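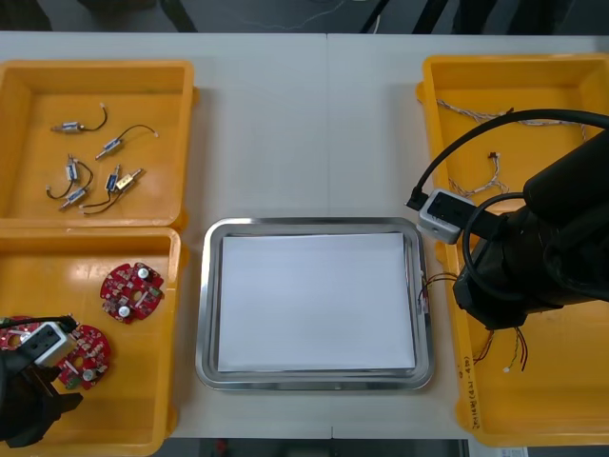
Two arms, one planner, left arm stalls over the bin

Posted by gfairweather, December 21, 2021

Kitting cell, two arms, parts in yellow bins, tray in the middle. Running Sokero for planning. Left arm gets to pregrasp over the round red boards then just sits there till timeout. Right arm does the harnesses fine on its own. Log says "start state in collision" 13 times then gives up. Padding is 3 mm. Any ideas? Need it going before the break.
Glenys Fairweather

Answer 1
Is the gripper cable in your collision model? If it's attached as a rigid mesh it'll clip the bin wall every time you go low. Take it out, or allow gripper/bin contact for the last bit of the approach only. Dont allow it for the whole plan, I did that and cracked a bin.

Answer 2
try updating. worked for me

Answer 3
Check your timestamps too. If both arms share one scene and the right one's joint states come in late (mine were 195 ms behind) the planner is checking against an old pose. Stamp at the driver, not the bridge. Also colour the contact pairs in the viewer, shows the culprit stright away.

We use cookies to improve your visit. Accept / Manage

Related questions
Netoso bridge drops joint states
Gresgate gripper won't report width
Zawadzka depth filter and shiny trays
Error 646 on replan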